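4. The open day as a field setting

4.1 Why we left the laboratory

Most of what is written about hand-held gripper tools comes from people who already know how to hold one. We wanted to find out how the tool fares with people who have never picked one up, and the yearly open day at the Prandatton workshops gave us a lovely chance. The doors opened on the morning of March 14, 2020, and by the time they closed 100 visitors had taken a turn at our table. Of these, 23 were children who came with a parent or grandparent, and they turned out to be some of our keenest helpers.

We had expected a slow start. Instead there was a queue before we had finished taping down the floor cable, and it hardly let up all day. The neighbouring stand, where the Oncombe sorting line was being shown, sent us a steady stream of people who had watched a machine pick things up and now wanted to try it for themselves.

4.2 The table and the tool

The demonstration table had a white top, chosen so that small dark objects would show up well in the recordings. Visitors stood on the long side, with one of us beside them and another at the laptop. The objects to be moved were kept in trays on a trolley and brought over one set at a time: wooden pegs, cotton reels, a sponge, a rubber duck and a bunch of keys. The duck was by far the favourite.

The tool was the second version of our Jivness gripper. It is held in one hand and has two opposing fingers that close when a trigger is squeezed. A small camera on the body looks out past the fingers, so that each recording shows the work from the tool's own point of view (Figure 3). We think this matters a great deal for teaching. A visitor who has just fumbled a peg can look at the laptop and see straight away that the fingers came in too high or too far to one side, and on the second try nearly everyone changes their approach without being told.

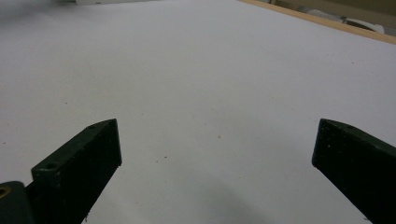
Figure 3. View from the camera on the hand-held gripper, with the two dark fingers apart over the white tabletop and nothing held between them.

Each turn followed the same simple plan. The visitor was shown the trigger, given a minute to open and close the fingers in the air, and then asked to move 12 objects from the left of the table to the right in any order they liked. We gave no advice on grip during the first round. Afterwards we played back a short piece of the recording, talked it over, and let them go again if they wished. Almost all of them did, and several came back after lunch with friends in tow.

4.3 What we collected

By the end of the day we had 1,944 separate grasps on disk, counting each closing of the fingers on an object as one grasp whether or not the object was carried all the way across. Some visitors did only one round and a few ran out of time part way through, so the number of grasps per person varies a good deal. We kept the short rounds in. Leaving them out would have favoured the patient and the confident, and the quick, slightly chaotic rounds contain some of the most interesting movements in the whole set.

Two habits stood out. First, adults tended to hover. They brought the fingers down over an object, stopped, adjusted, and only then closed. Children went straight in, knocked things over, laughed and tried again. Second, people talked while they worked, and what they said often matched what the fingers did a moment later ("I'm going to get it by the neck", about the duck). We had not planned to use the sound recordings at all and are now very glad that we kept them.

4.4 Notes on the labelling

Grasps were labelled in the week after the visit using the scheme of Cortés, with one small change. The original scheme has a single label for any approach from the side. Our visitors used two quite different ones, a low sweep along the table and a tilted approach from above, and we gave each its own label. Both of us labelled the first hour separately and then compared notes; most of the differences concerned the sponge, which squashes so easily that it is hard to say when a grasp begins. For soft objects we settled on the moment when both fingers first touch.

We would warmly encourage other groups to try an open day. It is noisy, the light changes through the afternoon, and the order of the objects never stays as planned for long. It also brought us into contact with more first-time users in a few hours than we had met in the whole of the previous year, and their questions have already changed the shape of the next trigger. The change to the trigger is described in Section 6.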